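Kang Reading Circle, notes from our 26th September meeting

I took the minutes again, so blame me for the spelling. Ha-neul Hyun was in the chair, and we had a good turnout in spite of the rain.

Ha-neul opened with Wostholm's book on how elected leaders hollow out the courts while keeping the elections going. I thought the press chapter was the best thing in it (I went on too long, sorry!). Minoru Higuchi wasn't convinced. He said the author leans on one survey of 1197 voters and never asks why people stopped trusting judges in the first place. We argued about that until the coffee was gone.

Agreed: we read the second half for next time, and Minoru brings a short reply.

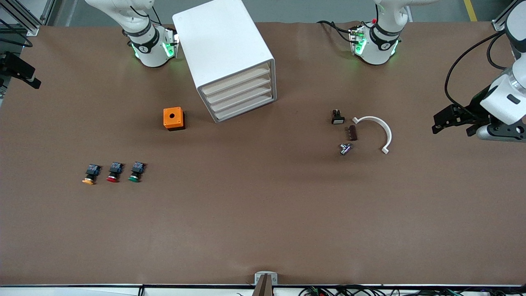

The talk on censorship by lawsuit is still on, and Okach has offered us 2000 dollars toward it. We voted yes, with one against. I'd like the speaker to cover state media too, and how cheaply a government can now flood people with its own version of things. Minoru wants a part on automation and jobs, with arms like the two white ones over the brown table, as he thinks angry workers are where strongmen find their votes. Ha-neul will ask the speaker.

Posters: I'm getting 1000 printed.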